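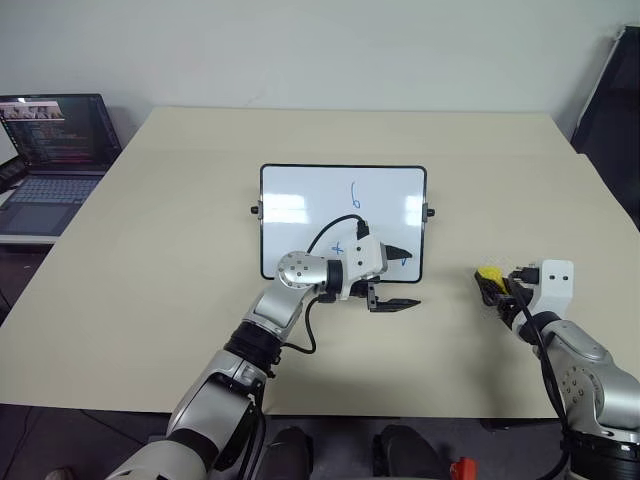
Zindasico Two-Arm Table Set
Demonstration visits at the Pakero showroom

Overview

The Zindasico set is a pair of robot arms with parallel grippers, delivered together with the control software and a wrist camera. It is sold and serviced by Pakero. The set is intended for laboratories, technical schools and small workshops which want to try two-handed work on a normal table, without building a special cell first.

Many customers ask us to see the arms working before they decide. For this reason we keep one set ready in our showroom, and we receive visitors from September until the end of spring. A visit is free of charge and does not oblige you to buy.

What we show during a visit

The main demonstration is the whiteboard task. We use a small board with handwriting in marker, a yellow eraser with black felt, and a plain table. The task is to hold the board steady with one gripper and to wipe with the other. For a person it is a very simple job, but for two arms it contains several difficulties. The board can turn on its side knobs when it is pushed. The eraser must be held flat. The pressure must be enough to remove the marker, and still not so much that the board moves away over the table.

We run the task first at low speed, so that visitors can follow each movement, and then at the normal working speed. After this you may write your own number or word on the board and we repeat it. Please write with the markers we give you. Permanent ink was used once by a guest and we had to buy a new board.

The second part of the visit is about picking up the eraser from different places. Our engineer will put it near, far and turned to the side, and you can watch how the arm chooses its approach.
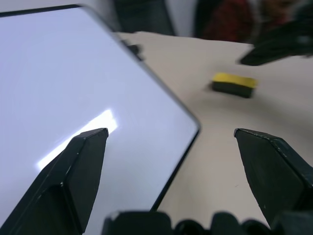 Glossy surfaces are a good test for the wrist camera. Reflections from ceiling lights can hide part of the writing, and the software has to decide if a bright area is clean or only shining. We do not switch off the lights for the demonstration, as most of our customers work under the same kind of lamps. If you have a difficult surface of your own, for example a lacquered panel or a plastic tray, you are welcome to bring it.

Visitors who write programs can also sit at the laptop and change the settings. The most interesting ones to try are the opening of the gripper, the closing force and the wiping path. The engineer stays beside you and keeps the stop button in hand.

Included in the set

Two arms with table clamps
Two parallel grippers, black fingers
One wrist camera with cable
Control software, license for 2 computers
Printed manual and first-day training at your place

Order numbers

Complete set: 1124
Spare finger pair: 1372

Optional parts

The soft finger covers from Lovex fit on our grippers without tools. They are recommended for glass and painted parts. For customers who need a lower working height, the Yazzie table frame can be ordered together with the set. Please tell us this before delivery, because the clamps are then different.

How to arrange a visit

Write to the showroom with your preferred month and the number of persons. We can receive groups of up to 7. Larger school classes are divided in two parts, and the second part visits the service workshop in the meantime. Demonstrations start at 10 in the morning and at 2 in the afternoon.

Please come with closed shoes and tie back long hair. Bags and coats stay at the entrance. Photography is permitted everywhere in the showroom, but not in the service workshop, where equipment of other customers is under repair.

Price offers are sent by email after the visit, on request. Delivery time for the complete set depends on the number of arms in stock and will be written in the offer.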